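Kostska Go Equipment: Jodik Playing Sheets, Stones and Bowls
Home > Board Games > Go > Club and School Equipment
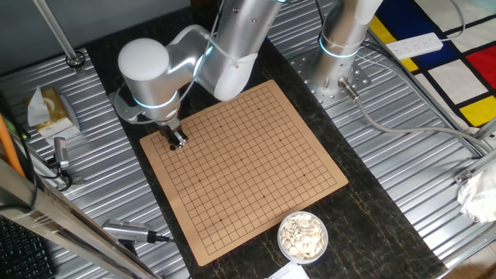
Go sheet, tan with fine black grid and star points, on a dark marble tabletop.

Product group: Jodik
Page last revised: June 15, 2022

Overview

The Jodik group covers playing surfaces, stones, bowls and storage for the game of go. Items are sold singly and in club packs. All surfaces in the group use the same grid pitch, so any Jodik stone set fits any Jodik surface. The group replaces the earlier Prutby line. Prutby stones remain usable on Jodik surfaces, but the bowls do not stack with the new ones.

Playing surfaces

Jodik Sheet 19
Grid: 19 by 19 lines, 361 points
Star points: 9
Finish: matte, one side printed
Color: tan
Supplied: flat between card, or rolled

Jodik Sheet 13
Grid: 13 by 13 lines, 169 points
Star points: 5
Finish: matte, one side printed
Color: tan
Supplied: flat between card only

The grid is slightly longer in one direction than in the other. This follows the usual layout for go boards and offsets the shortening seen by a seated player. Place the sheet with the longer direction running between the two players. A small arrow on the back marks it.

Line weight is the same across the grid, including the outer lines. Star points are printed solid.

A sheet supplied rolled will hold a curl when first opened. Roll it loosely the other way, printed side out, then leave it under a flat weight overnight. Do not iron it. Do not fold it. A fold line will tip any stone placed on it and cannot be removed.

Board thickness

A sheet is the lowest surface in the group and gives very little sound when a stone is placed. Players who want the sound of a solid board should see the Zariņš table boards, listed separately. The Zariņš boards come in two thicknesses and use the same grid pitch as the sheets. They are heavier and are not recommended where equipment is carried between rooms or stored in a bag.

Stones

Jodik Stones, single convex
One side curved, one side flat. The flat side stays put on a sheet and can be turned down for play or up for marking variations during review. Suited to teaching.

Jodik Stones, double convex
Both sides curved. These rock briefly when placed. On a sheet laid over a hard tabletop they may shift if the table is bumped.

A full set holds 181 black and 180 white stones. A half set is sufficient for the 13-line surface. Black stones are made slightly wider than white stones, as white shapes look larger when the two are side by side. Mixed sets from different makers often lack this allowance and should not be combined with Jodik sets in tournament use.

Small differences in shade among white stones are normal. Refill bags are taken from later production runs and may not match an older set exactly. Order refills for black and white together where match is important.

Bowls

Bowls are sold in pairs with lids. The lid is turned over during play to hold captured stones. Each bowl takes one color from a full set with room for a hand to reach in. Jodik bowls stack with lids on. Stacks higher than four are not advised when the bowls are full.

Storage and transport

Storage tube: for one or two rolled 19-line sheets. Roll with the printed side out.
Flat folder: for 13-line sheets, up to 10 per folder.
Stone bag: drawstring, one color per bag. Bags are cheaper to replace than bowls and are the usual choice for schools.

Keep sheets out of direct sun when not in use. The tan ground will lighten with long exposure and the change will be uneven if part of the surface is covered.

Cleaning

Sheets: wipe with a barely damp cloth and dry at once. Do not use alcohol, glass cleaner or abrasive pads. Pencil marks can be lifted with a soft white eraser. Ballpoint cannot be removed.

Stones: wash in lukewarm water with a little dish soap. Rinse, then dry on a towel in a single layer before returning them to the bowls. Wash black and white separately if the black stones are new, and repeat until the rinse water is clear.

Bowls: dry cloth only.

Club packs

Pack A: 2 sheets (19-line), two full stone sets, four stone bags.
Pack B: 10 sheets (13-line), ten half stone sets, one flat folder.
Bulk refill, black or white: 400 stones, loose, one color.
Bulk refill, large: 1000 stones, loose, one color.

Packs are fixed and items in them cannot be swapped. Single convex stones are supplied in Pack A and Pack B. For double convex stones, order the items singly.

Bulk refills are packed by weight. The count given is the minimum. A few stones over are usual.

Compatibility

Sheet 19: all Jodik and Prutby stones
Sheet 13: all Jodik and Prutby stones
Zariņš table boards: all Jodik stones; Prutby double convex only
Jodik bowls: all Jodik stones; do not stack with Prutby bowls
Storage tube: Sheet 19 only

Returns and spares

Unused sheets may be returned in their original card or wrap. Opened stone bags are accepted only if complete. Bowl lids are available as spares, singly, and do not need to be ordered with a bowl. Spare Prutby lids will be stocked until the end of July and will not be made again.

Related items
Zariņš table boards
Game record pads, 19-line
Magnetic teaching boards
Game clocks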